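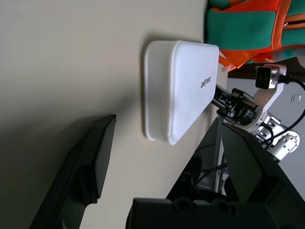
FOR IMMEDIATE RELEASE

Rasetti launches Endard, a plain pale table for people who pack things

7/30/25

Hi, I'm Aishwarya Marar, I run Rasetti with Ka-ming Mak, and today we get to tell everybody about a table! It's called Endard, it goes on sale in October, and we've been working on ours for long enough that I've forgotten what the room looked like before.

Rasetti started out making packing inserts and boxes for small online shops. Over the years I've stood in a lot of back rooms, and I kept seeing the same thing: good people doing careful work on whatever table was left over. Kitchen tables with a wobble. Old desks with a drawer that catches your knee. One shop in our own building was packing on a door. (A nice door, I should say.) So when Ka-ming came in one morning with a sketch for a big, flat, pale top and nothing else on it, I said yes before the coffee was ready.

The color took the longest. We knew we wanted it light, and then we spent weeks on how light. Balakrishnan Sastry, our designer, pushed for something very quiet, so you can put a label, a screw or a twist tie down and find it again. "I wanted the table to stay out of the argument," he told me when I asked him for something to put in this release. "You look at the thing you're packing and the table is just there." He picked well. A white box with rounded corners still shows up on it, with that little line of shadow down the side, and anything with real color in it, like the teal and orange bag by our wall, looks terrific next to it.

The top comes in panels that sit side by side. We tried a single big piece first and I loved it right up to the stairs. It would not go round the landing, not flat, not on its end, not with Ashraful Pramanik from our workshop lying underneath it giving directions. With panels, 2 people can carry a whole Endard up to a second floor and have it standing before lunch.
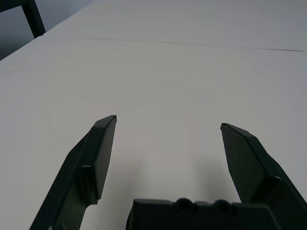

Where the panels meet you get a thin dark line, and we decided to leave it alone. We did look at a cover strip and Ashraful even made a few, but a strip gives you something for a box to catch on when you slide it across, and sliding is most of what you do at a packing table! Plenty of our testers now use the line as a divider, with orders still to check on one side and finished orders on the other. I do this too, and I get grumpy when someone leaves their mug on the finished side.

We lent early tables to 9 small businesses over the spring. Anitha Poduval of Leung, who sends out replacement lamp parts, kept hers the longest and wrote us the most email. She asked for more depth from front to back, so she could open a box out flat and still have room behind it for tape and paper. We added it. She also asked for a built-in shelf underneath, and we said no to that one (sorry, Anitha), though we're still talking about it.

"I used to pack standing up at one end and sitting down at the other end of the room," Anitha says. "Now I do all of it at the Endard. My back is happier and I lose fewer small bags of screws."

The first run is 40 tables. Each one is put together in our workshop, checked, taken apart again and packed flat, and yes, we pack them on an Endard. Delivery is included inside the city. If you're farther out, call us and we'll work out the cost together, and if you're handy you're welcome to collect.

Anyone who'd like to try one first can come by the showroom, Unit 81 in the Stadia building, any weekday afternoon. Bring something you pack a lot of, along with your own tape, your own boxes, the awkward item that never fits. Ka-ming loves the awkward items and will happily spend an hour on yours. There's a freight elevator at the back if you're bringing a load, and I'll put the kettle on.

About Rasetti

Rasetti makes boxes, inserts and now tables for small shops that pack their own orders. We're a small team and we work upstairs from most of our neighbors.

Press contact: Aishwarya Marar, Rasetti, Unit 81, Stadia. Sample tables can be borrowed for review; please ask early, as there are only a couple and Anitha still has one.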